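1/25/19

Folding day! I know, I lead a wild life. But the clothes had got to the point where I was dressing out of the heap like someone at a jumble sale, and this morning I pulled out what I thought was my grey jumper and it was a pillowcase, so that was that. Kettle on, radio on, whole lot carried through to the white table (two trips, one sock lost on the way and found in the butter dish cupboard of all places, don't ask).

I'm still trying to do it the way Catherine Guthrie showed me when she stayed in July. She folds everything into a rectangle first, whatever it started as, and only then thinks about making it smaller. Long edge, sleeve across, long edge, sleeve back, then up from the hem. She did my entire airing cupboard while telling me about her sister's divorce and never once looked down. I have to look down the entire time and I still come out with something shaped like a boat.

T-shirts I'm all right with now. The bright blue one is always a bit of a pig though, it's that soft floppy cotton that slides about the moment you let go of one shoulder, so I've taken to leaving it in a crumple at the side until I'm in a better mood. The stiff white ones from Nukstead fold like paper and make me feel very capable, so I do those first and get my confidence up.

Long sleeves are where it goes wrong. The dark olive one, the brushed soft one, I must have had three goes at. I get it flat, I smooth it with my forearm (Catherine says flat of the hand, but the forearm is quicker!), I bring the side in and get a lovely straight line down it, and I lay the sleeve across on the slant and think oh, look at you. Then it comes to the other side and I've pulled too hard and there's a lot of little wrinkles at the bottom corner and the whole thing has walked off towards the edge of the table. Back out flat, start again. The matte sort of cloth shows every crease too, or the light in there does. I do like that colour. I nearly gave it to the charity shop in the autumn and I'm so glad I didn't, it goes with absolutely everything, including the awful green trousers.

Stopped for toast in the middle. Read the bit on the back of the Gretico box while I ate, which says one scoop does 10 washes if your water's soft, and I've been putting in a scoop every single time, so no wonder we get through it. I also opened the Jormont catalogue, which was a mistake. They do a linen chest I would very much like and it's 600 pounds. Six hundred! For somewhere to put tea towels! There's a smaller one at 200 and I turned the corner of the page down, just in case I win something.

Rang Mum while I did the socks. She thinks I should get rid of anything I haven't worn since last winter and I said yes yes and put the yellow cardigan at the bottom of the keep pile where she couldn't hear me doing it. She's had her curtains back from Sotiropoulos and they've shrunk a good hand's width, so she's going in tomorrow to have it out with them and wants me there for moral support. I said I'd come if there's cake after.

Didn't finish, obviously. The drawer's done as far as the vests and pyjamas, and I moved the jumpers to the top shelf, which I'll regret as soon as I can't find the steps. The spare duvet cover I rolled into a ball and shoved behind the door, and I'm putting that down in writing so I can't pretend later that I don't know where it is. I did think about ironing and the thought passed.

My back is telling me about it now. I think the table's a touch low for this, or I'm a touch tall, and next time I'm going to try standing with one foot up on the little stool like Gran used to when she did the sheets. Tomorrow: curtains with Mum, buy bin bags, look for the other brown glove, and I want to get that diagonal sleeve right on the other shirts too while I've still got the knack of it in my hands. 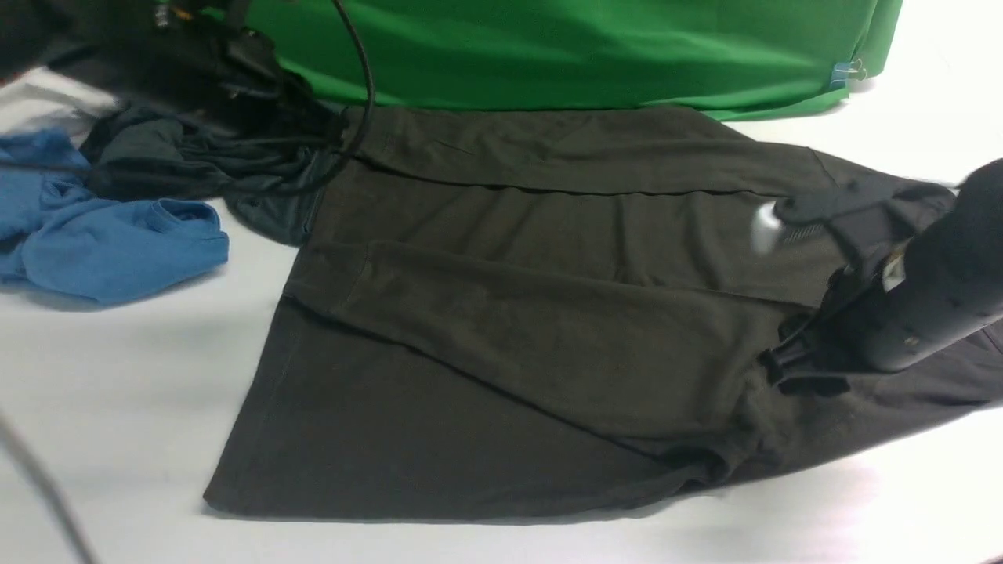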